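# Workshop tips: teaching a two-arm bench by hand

These notes cover the Fustus bench, meaning two arms, one table and one operator. They assume the arms are already homed and the leader handles are paired. Kirsten Bélanger wrote the first set in January; this version adds the sections on rolls, thin wire and cable slack.

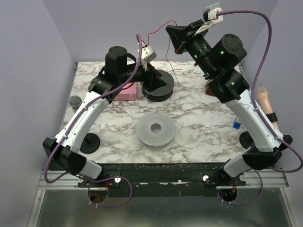
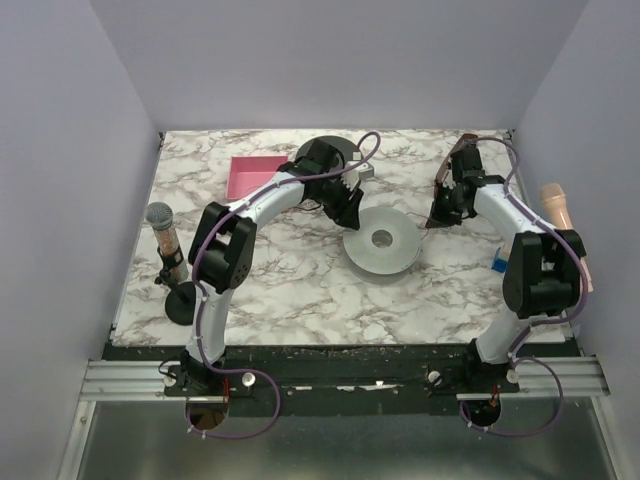

*Two arms at the marble-patterned table, with the gray roll between them.*

## Before recording

- Wipe the table. Tape dust under a round part lets it spin when a finger touches the rim.
- Set the gripper speed to 4 on the Clarnano panel. Higher settings are fine for moving boxes and poor for anything with a rim.
- Run both arms through their full reach once with the recorder off. Watch the cables at the elbow and at the wrist, where most snags start.
- Keep props that stay on the table out of the elbow path. Test this with the elbow bent as far as the task needs – the forearm takes up more room than the gripper does.
- Note the start layout on the task card. "Roll in the middle" is too vague. Write the distance from the front edge of the table to the rim of the roll.

## Hand guiding or remote control

Hand guiding means the arm is in float mode and you move it by the wrist. Use it for single poses: a hover point, a drop point, a safe parking place. It is quick, and it needs no leader handles. The drawback is that your own hands and sleeves end up in the recording.

Remote control means you work the leader handles and the arms follow. Use it for anything with contact, and for every task where both grippers move at once. Sit so that you can see the table directly. Operators who watch only the monitor tend to overshoot in depth by a finger's width, then correct, and the correction is recorded along with everything else.

Do not mix the two methods inside one episode. The playback filter treats the change as a jump.

## Rolls and discs

1. Bring the gripper over the part, open, and stop. Hold the hover for one full breath.
2. Lower straight down. A slanted approach pushes the roll before the fingers close.
3. With a flat roll, put one finger in the center hole and one outside the rim. Gripping across the full width works only on narrow rolls.
4. Close slowly until the fingers stop, then lift.
5. When placing, touch down first and open second. Opening early drops one side and the part rocks.

If the part slides during step 3, finish the episode and mark it as a slip. Do not reach in and reset it. Lavoie, our playback tool, keeps slips in a separate folder, and they are useful later for teaching recovery.

## Thin wire and loose strands

Wire is harder than rolls. It moves when the air moves, and it catches on gripper hardware.

- Take hold near a bend – a straight run gives the fingers nothing to settle on.
- Let one arm hold while the other moves. When both pull, the wire jumps.
- Clear strands from the fingers before the next episode. Pause the arms first.
- Black wire on a dark part is hard to follow on the monitor. Use colored insulation where you have it.

## Cable slack on the arms

Tie the cable to the link and leave a wide loop at each joint. A tight loop at the elbow pulls the camera bracket out of line a little at a time, and the recordings drift with it. Check the ties every 10 episodes. The lower loop should hang free of the front rail and clear of the operator's knees.

## How many episodes

Darlene Simard recorded 14 episodes of the roll task in one sitting and kept them all. After that her hover times got shorter, and the later runs had to be trimmed. Stop at 14 and change operators.

The Zesulus archive holds 1051 episodes from this bench. Use the naming pattern already in place: task, operator initials, run number, with underscores between. Files with spaces in the name are skipped at import and no warning is shown.

## Shutting down

Park both arms before cutting power. The joints have no brakes, and an arm left extended will settle onto the table. Support the forearm with one hand while the switch is turned, then hang the leader handles on their hooks with the triggers released.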